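Running > Get Involved > Pacers Wanted

Hi everybody, Trinidad Acuña here, and I'm looking for pacers for the Mansilla Trail Half this August! We had 200 runners last time and we're opening it up to 300, so the two of us who usually carry the balloons (me and Roman Górecki) can't cover it anymore. I need 4 more people, mostly for the slower groups, which are honestly the most fun to run with.

You'd start in Illier, go along the river to Karnina and finish back at the school track. It's mostly packed dirt, with one mean hill after the second water stop.
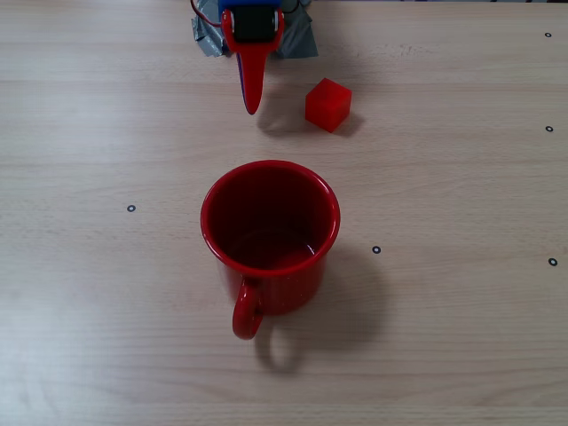 Do I have to be fast?
Pick a finish time you could run while talking the whole way. If you've done a half in the past 2 years, that's plenty.

You get free entry, a shirt (tell me your size, the last batch ran small) and lunch at the finish. I can't pay you, sorry! There's a practice run on the full course a few weeks before, and I'd really like you to make that one.

Write to me through the contact form with your name, your pace and whether you need a ride from Tistau.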